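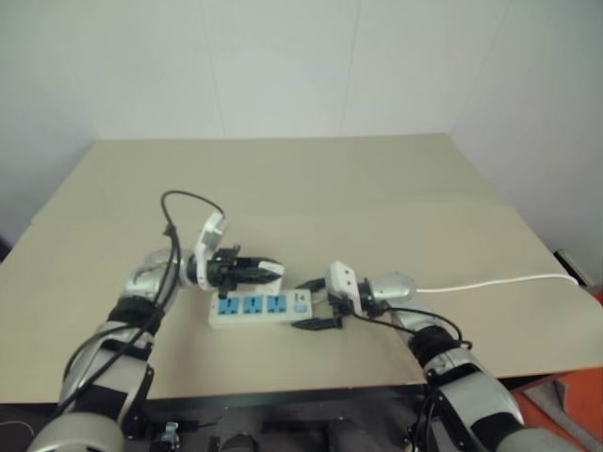
I started Fakside because I was tired of crawling under my own desk. I was working from home in a converted sunroom with one wall outlet behind a filing cabinet, and every time I wanted to charge something I ended up on my hands and knees with a flashlight in my teeth. So when people ask what we do here, I usually say we get power up to where your hands are. A white power strip on a wide beige table, three blue sockets in a row and a little light-blue switch down near the right end, is pretty much our whole philosophy on one tabletop! Everything else we do (the cord sleeves, the desk trays, the house calls, the Saturday sorting sessions) grew out of that.

We're a small home office and workbench setup company in Edanlow. You tell us what you plug in, how often, and what drives you nuts about it, and we come over and rearrange things until you stop swearing. We don't do wiring inside walls. If your outlets are warm or buzzing or the lights flicker when the printer starts up, please call a licensed electrician first and us second. I've turned down jobs over that and I'll keep doing it.

How it usually goes

First visit is mostly me asking nosy questions. What's the fat black adapter for? When did you last use it? Do you know what it belongs to? (You'd be amazed how many people keep paying rent on a charger for a camera they gave away.) I bring a roll of paper tape and we label both ends of every cord, plug end and gadget end, before anything gets unplugged. It's boring and takes forever and it's the best part of the whole visit.

Then we pick a spot for the strip. I like it near the front of the table where you can reach it sitting down, switch on the side of your good hand. Some folks want it hidden in back and that's fine, it's your desk, but then I'll ask you to reach for it ten times in a row before we fasten anything down. Most of them move it.

Chunky adapters go in the end socket whenever they'll fit there, so they don't hog the neighbor's space. Things you unplug every day get the easy spot. Things you never unplug can go somewhere annoying. And we never run one strip off another strip, so don't ask me, my mother already tried.

What it costs

A desk visit is $80 and takes an afternoon if you've got a normal amount of stuff. A full room is by quote. If you bring your cord box to a sorting session instead, it's $5 at the door and you go home with everything labeled, plus first pick from the orphan bin. The bin is full of perfectly good cords looking for a home and I will try to talk you into taking some.

Our sleeves and trays are our own line, called Zesel, and we cut and sew them in the back half of the shop. They come in gray, sand, and a green that I love and that doesn't sell. The shop is in the old Ruotsalainen building, up the ramp, second door. The bell doesn't work so just knock loud.

Since we opened we've done 1,716 desks. I keep the tally in a spiral notebook by the register, and the oldest customer in it was 82 when we did her sewing table. She made me redo the labels because my handwriting wasn't good enough, and she was right, so now I print them.

We're closed the last week of June every year for cleaning out the shop, which needs it more than most of your houses do. Otherwise come by, bring your tangles, and bring a photo of your desk as it really is. Don't tidy up first! I can't help with a desk you've already cleaned for company.

Shared 80 times | 3 comments

deskmouse
Had my craft table done in the spring and I still reach under the table out of habit. The printed labels are great. Do the sleeves go in the washing machine?

Fakside
Yes, cold wash, and hang them up after. The dryer makes them curl.

pine_and_thread
I bought the green one and I stand by it. Please don't drop that color.

Contact: stop in or leave a note in the door slot | © Fakside, Edanlow | Page updated August 13, 2023 | Back to top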